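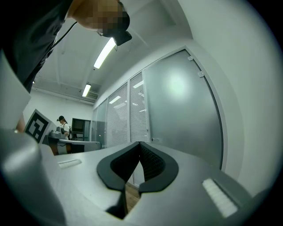
Vamell Access Point Log Set, release 2

Logs of wireless clients joining and leaving office networks, with labels for forged disconnect messages. Put together by Rainer Kasten and Ruairi Tosh at Cruickshank. Updated 2024-12-10.

What it contains

The set holds log lines from 61 access points at the Ilport office park, recorded over the month of July. Each access point has its own folder, named by its number in the site plan. Inside are one file per day and a short text file giving the channel, the firmware branch and the floor.

The logs cover association, authentication, key setup and disconnect events. Payload traffic was never recorded. Signal strength is given per event where the access point reported it, and left blank where it did not. A blank should not be read as zero.

Fields

time — seconds since midnight, local to the site
ap — access point number
client — replaced hardware address, see Privacy
event — join, leave, auth, key, deauth
reason — the numeric reason code as sent
rssi — signal strength, may be blank
label — normal, forged or unsure

How the labels were made

Forged deauth frames were sent by us on set days, from a laptop on the second floor, with permission from the building owner. We kept the send times and matched them to the logs afterward. Anything within the matching window is labeled forged. Some 600 events fell close to the window edge and are labeled unsure. We suggest leaving them out of training and reporting on them separately.

Rainer did the matching and Ruairi checked it by hand. Where they disagreed, the event went to unsure.

Privacy

Hardware addresses were replaced with random values before the files left the site. The same device keeps the same value for one day only, so clients can't be followed from one day to the next. Network names were removed. The key used for replacement was deleted at the end of collection.

Known problems

The access points on the loading dock restarted several times in the first week. Their clocks jump backward after each restart, and we did not correct this.

Eight access points run an older firmware branch that writes reason code 8 for ordinary roaming. A detector that leans on reason codes alone will raise false alarms there.

Protected management frames were turned off across the site during collection. Results will not carry over to networks that require them.

Loading

The files are comma-separated text with a header row. Vemico, our parser, reads a whole folder at once and sorts by time. It needs no setup beyond the path. If you use another reader, set the client column to text — some of the values look like numbers and lose their leading zeros.

Changes since release 1

Added the third-floor access points.
Fixed the floor number in four folders.
Split the old label "attack" into forged and unsure.

Use

Free for research and teaching. Please name the release you used, as the labels differ between them. Corrections can be sent to Ruairi with the access point number, the day and the line.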